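Search this site Enter keywords Go

Open day at the Iltum brush works, Usasbridge

The Iltum works opens to the public once a year, on 3rd August, and this was my first time going. I took the early bus from Zekstead, which drops you at the bottom of the hill. From there it is a short walk past the canal basin to the gate. Entry is free but you have to sign in and wear a paper badge. Closed shoes only. A couple in front of me were turned back for sandals and had to go buy socks and sneakers in town.

The tour starts in the wood store. Handles come in as square blanks and are stacked with strips between the layers so the air can get through. They are mostly beech, with some ash for the heavier yard brooms. The blanks sit for 11 weeks before they go to the lathe. I asked if they ever rush it and was told they did once, years ago, for a big order, and a lot of the handles bowed and came back.

Next door is the turning shop. The lathe there takes a square blank in one end and a round handle comes out the other. It is loud, and you get foam earplugs at the door. The sawdust goes through a pipe to the boiler that heats the building in winter. We were allowed to handle the rejects, and I would have had trouble telling you what was wrong with most of them. A knot near the threaded end is enough.
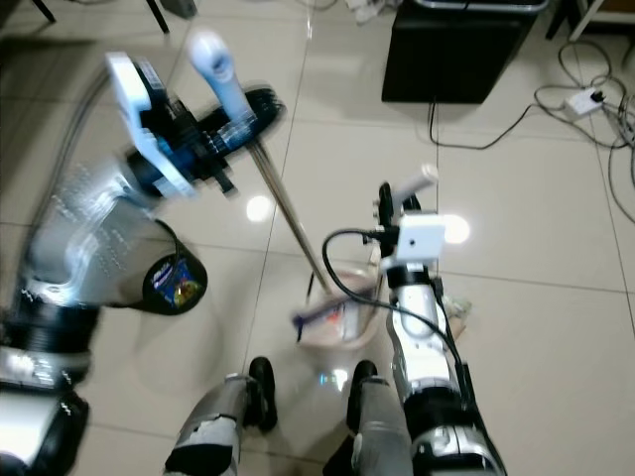

Pink pan on a long metal pole, with a purple and red brush head.

The filling room was the part I had come for. Each brush block is drilled with slanted holes, and a machine folds a small bunch of bristle in half and drives it into each hole with a bit of wire. A standard yard broom has 100 holes. The machine does the block in less time than it takes to explain it. On the far side of the room there are two benches where the odd shapes are still done by hand, drawing the bristle through with a loop of wire and pulling it tight against the wood. These are mainly chimney brushes and some curved ones for bakeries. One person can do a few in a morning.

They use three kinds of natural fiber and a lot of plastic. The natural ones are coconut, a stiff palm fiber that smells a little like rope, and horsehair for the softest indoor heads. The horsehair comes in tied bundles and has to be combed before use. The plastic arrives on spools, already colored, and gets chopped to length. I did not know that the ends of the better plastic bristles are split on purpose after trimming. It makes them hold on to fine dust, and you can feel the difference if you run your thumb over them.

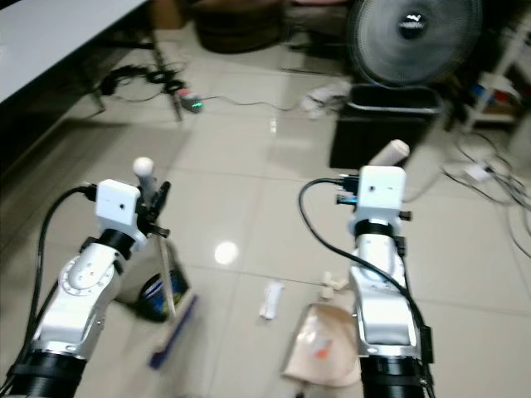 Trimming comes after filling. The block goes past a spinning cutter that levels the bristles, and a second one puts the slope on the sides for brooms meant to get into corners. Color is mostly a matter of who is buying. Kitchens and food plants want a different color for each area, so that a brush from the drains never ends up near the counters. Households just pick what they like. Blue bristles on a pale wooden handle, like the long one down on the tiles there, is a mix I would buy myself, and it shows the dirt less than white does. The sloped cut costs a little more, and I think it is worth it for stairs.

Lunch was in the canteen, soup or a cheese roll. There is a display case along one wall with old catalogs and a price list from the time when the works was called Myung. It moved to the present name when the two halves of the business joined up. The oldest catalog lists 386 patterns, with separate brushes for lamp glasses, bottles, hats and billiard tables. The works now makes far fewer patterns but turns out 4,000 brushes on a normal working day.

The shop is by the exit and sells seconds at half price. I bought a hand brush and a bottle brush. Cards are accepted but the reader was slow, so bring cash. The last tour goes in at three and the bus back to Zekstead leaves from the other side of the road. Parking is on the grass and it was full by noon. I have heard there may be a smaller opening next June — turning shop only — but it was not on the notice board.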